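I finally replaced the cargo liner in my old wagon, and wow, I should have done it in December when the first road salt showed up! I went with the Windell tray, the deep one with the raised lip, and I love it. It came rolled up in a tube, so I let it relax flat by the heater overnight (the corners still curled a bit, but a couple of bags of cat litter sorted that out).
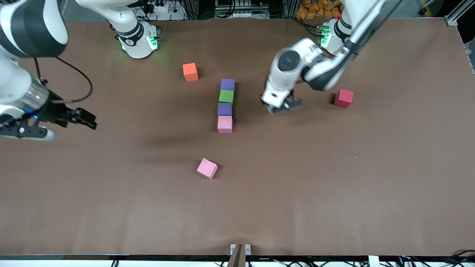
Fitting took me maybe half a song on the radio. The old felt mat came out first, along with 2 hair ties, a dried-up pen and enough dog fur to knit a second Kora. She's our shepherd mix, she weighs 60 pounds and she sheds like it's her job. Then I vacuumed, wiped down the wheel wells and pushed the new tray in from the back until it sat snug behind the seats.

Meriem Ouali asked in the comments whether it slides around. Mine doesn't! The underside is all little nubs and they grip the carpet really well, even with a full load of groceries and one very excited dog.

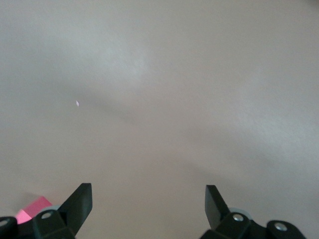

*A plain tabletop with a tiny white speck on it.*

Next up is the front footwells. I'm torn between Plusta and Hyvönen, so if you've tried either one, please tell me how they handle slush.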